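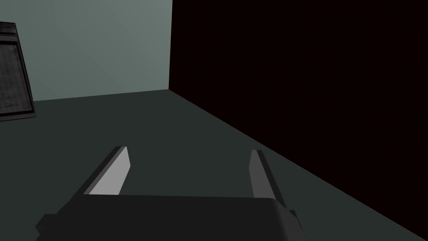
The gripper with its two fingers apart.

About Tautahi Dance School

Tautahi is a school for contemporary and folk dance. We teach children from the age of 7, teenagers and adults, and we have one performing company in which the older students dance together with their teachers.

The school was started by Fenna Schouten, who came here to dance for one season and stayed. In the beginning she had 15 students and one rented hall with a very hard floor. Today we have our own two studios, with sprung floors, a piano in the big one and a small room for changing.

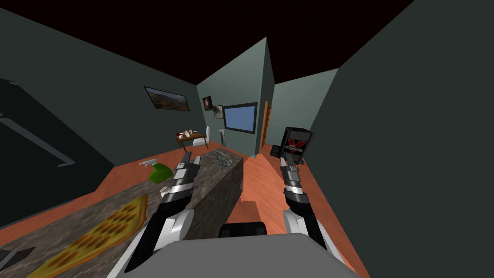 Our teachers

Fenna Schouten is the director. She teaches contemporary technique and makes most of the choreography for the company. Her classes begin slowly, with a long time on the floor, and she likes that students ask questions.

Funmilayo Abubakar teaches West African dance and the rhythm class. For the rhythm class you do not need any dance experience. She also prepares the drummers for our spring show.

Callum Geddes teaches Scottish step dance and the children's groups on weekday afternoons. He plays the fiddle in some of the lessons.

How we work

A class has no more than 15 students. We do not hold exams and we do not give medals. Two times in the year each group shows a short piece to families and friends, and in May the company gives its full evening performance. The last one was called Sandiner, a work for nine dancers with live music by Ewan Galbraith. It lasted 40 minutes without a pause.

New students can try one class before they decide. Please wear clothes in which you can move well, and bring a bottle of water. Most groups dance with bare feet, but for step dance soft shoes are necessary, and we can lend you a pair for the first lesson.

Support for students

With the Grarex fund we pay a part of the fees for families who need it. A student can receive up to 500 dollars for one school year. The form is at the front desk, and Fenna reads every request herself.

Visiting us

The office is open in the afternoon, Monday to Friday. If you want to watch a class, please write to us first and we will ask the teacher.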